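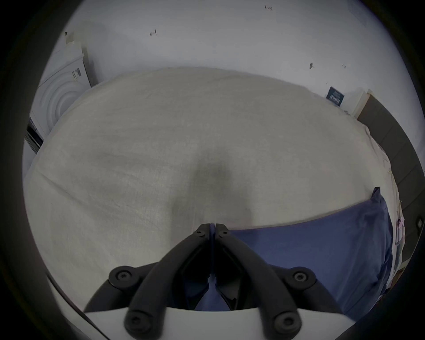
Brindeck Papal Seal Reproduction Set, Avignon Series

Search products
Enter keyword or item no.

Item no. 846
Maker: Brindeck
Contents: 6 cast seals, storage tray, reference booklet

The set reproduces lead seals (bullae) of the kind attached to papal letters in the fourteenth century. It is intended for teaching collections, reading rooms and small museums where students need to handle an object at full size. Each seal is cast in a lead-free tin alloy and toned to a dull gray. No original was used directly in the molding; the master patterns were cut by hand from published drawings by Efren Galang, who also wrote the booklet.

Design

A papal bulla of this period has two faces. One carries the heads of Saints Peter and Paul, separated by a cross and surrounded by a beaded border. The other carries the name of the reigning pope and his number in Roman numerals. Both faces are reproduced in relief. The channel for the cord runs through the casting from top to bottom and is open at both ends, so a cord can be threaded and removed.

The castings differ in wear. Two are sharp, three show moderate flattening of the beads, and one is struck off center, a fault found on surviving examples. The differences are deliberate and are listed in the booklet by seal number.

Cords

Letters granting a favor were normally sealed on silk, and letters carrying an order on hemp. The set is supplied without cords. Pomlow sells both types in precut lengths: red and yellow silk, and plain hemp. Cords thicker than the channel should not be forced through — the alloy is soft and the edge will deform.

Booklet

The booklet has 31 pages, stapled. It covers the work of the chancery at Avignon, the use of the half bulla between election and coronation, and common signs of forgery. A short reading list is included. The second printing, August 2023, corrects the labels on the diagram of the sealing press. Owners of the first printing can request the corrected page from Plunduvano, the distributor, at no charge.

Care

Wipe with a dry cotton cloth. Do not use metal polish or dip cleaners; both remove the toning. Store the seals in the tray supplied, one to a recess. Oak drawers are not recommended for long storage.

Marking

Every casting is stamped COPY on the rim. The stamp is required for sale and cannot be left off on request.

Related items

Gatchalian sealing press model, half scale
Pomlow silk cord, red and yellow
Pomlow hemp cord, plain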